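Praltotlow, kit de pinces manuelles : galerie

Gurkari propose sous ce nom une paire de pinces tenues à la main pour enregistrer des gestes de manipulation textile sans passer par la téléopération. Le kit est vendu par paire, en location à partir de 3 semaines. Prise en main : Keith Penrose.

Saisie d'un T-shirt près du col, vêtement à plat sur une table nappée.

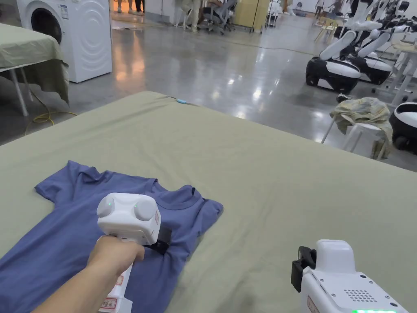
Faut-il un robot sur place pour utiliser le kit ?
Les pinces s'emploient seules. Le robot n'intervient qu'au rejeu des trajectoires, après conversion dans Flalix.

Prise bimanuelle au-dessus d'un lit : le tissu bleu marine est tendu entre les deux mors, un coin supérieur dans chacun. 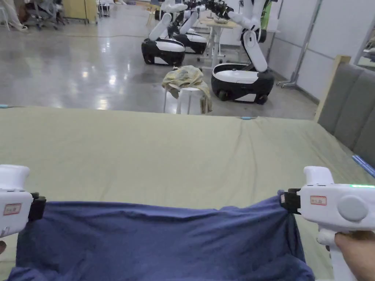 L'étalonnage se fait par paire, avant chaque série de 50 prises. Une dérive au-delà du seuil fixé dans le logiciel bloque l'enregistrement.

Vue embarquée, doigts ouverts devant un tissu bleu froissé. Les segments sont assemblés par vis à six pans creux.

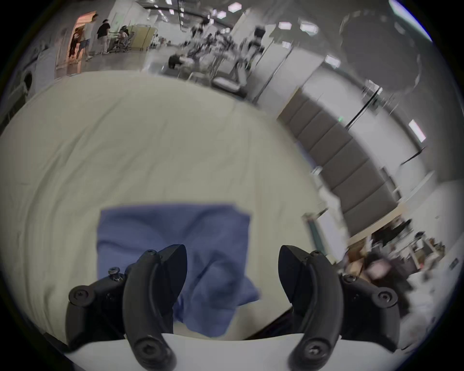

Les doigts de rechange viennent de chez Eklund, avec un remplacement préconisé tous les 2000 cycles. La mise à jour de novembre porte la limite à 100 séquences par session. Tarifs sur demande.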